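By Matvii Vasylenko | August
24 comments | 75 shares

I've had the Grikden hand coffee grinder since spring, and I'm fonder of it than I expected to be. The handle turns smoothly, the lid stays put, and it fits in my overnight bag with room for socks — a real plus!
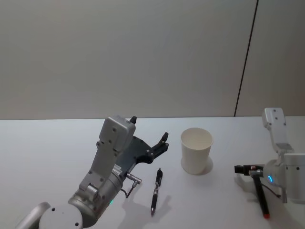
Is it slow? A single cup takes me 21 turns past the point where my arm complains, but I've come to like the quiet.

I'd buy it again, though I do wish the jar were bigger.

Related
Ulura kettle review
Skikaton mugs, 500 washes later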